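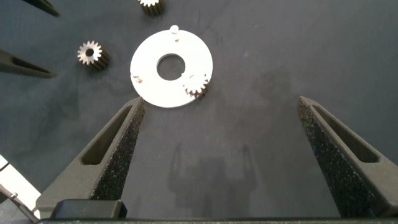

The Valanside gear cell is a bench-mounted robotic assembly cell used for training and for trials of small-part handling. It was set up by the firm Hetavard at its Valanside works and is maintained under a written schedule first issued in August. Its task is the placing of spur gears on the pins of a flat round plate. The plate is ring-shaped, with a large opening in the middle, and is laid on a dark surface within reach of the gripper. The small pins standing on its face serve as the reference points for setting up the cell, and a gear left overhanging the rim of the plate is treated as a misplaced part and returned to its starting position before any measurement is made.

Setting up

The plate is positioned first. Its location is checked against a stored view, and the surface beneath it is wiped with a dry cloth. The gears are then set out beside the plate, clear of the path of the arm. The procedure requires the operator to move the arm by hand to each pin in turn and to record the position. Three passes are made, and the middle reading is kept. A full set-up takes 19 minutes when no part has been replaced.

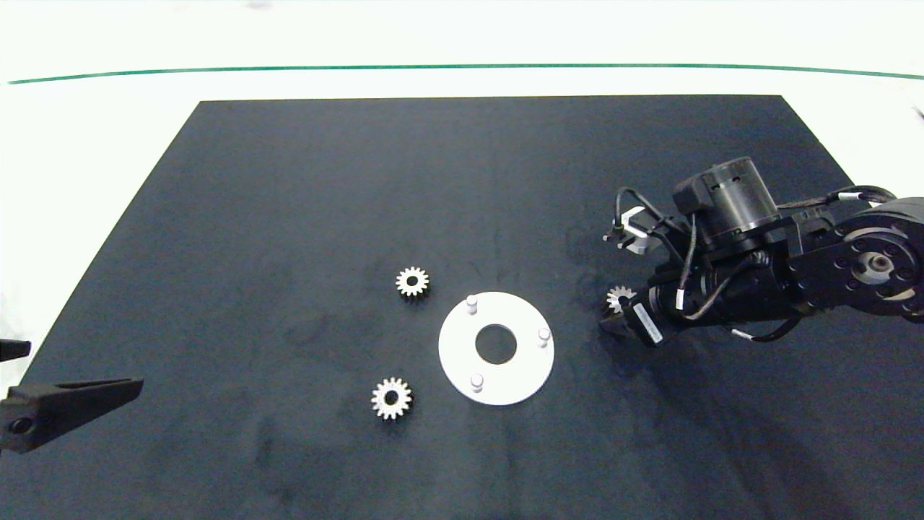 Siiri Rissanen

Cables are inspected at the start of each working period. On an arm of this type they loop outside the links between the motor housing and the wrist, and they must hang with enough slack for the joint to turn through its full range. A cable that pulls tight is re-routed before power is applied. Connectors are pressed home by hand; tools are not used on them. The bracket screws are checked at the same time and tightened where necessary.

The working surface is replaced when marks on it begin to affect the camera readings. Light scuffing is accepted. The first surface used at Valanside was changed after 84 working days, and its replacement was cut to the same pattern.

Care of the gripper

The grip pads are the parts most subject to wear. Each pad is examined for flattening at the point where it meets the teeth of the gear, and both pads are changed together, even if only one is worn. After a change, the closing force is reset using a spare gear kept for the purpose.
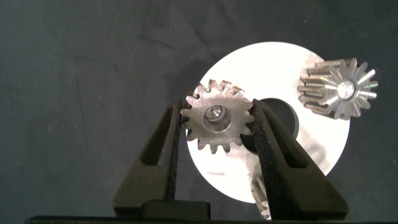

The gear is gripped and released over 100 times before the new pads are approved for use. If it turns or slips during this test, the pads are removed, cleaned and fitted again. Repeated slipping is usually traced to a finger that has worked loose at its base.

Repairs

Faults are entered in the cell log, which was begun by Arvid Fjeld and later revised by Diane Chan. The most common entry concerns a joint that stops short of its recorded position. The remedy is to repeat the set-up from the first pin. Motors are not opened on site; a faulty unit is exchanged and sent to the Prorov workshop, where it is tested before being returned to stock.

Page last revised: 21/10/2022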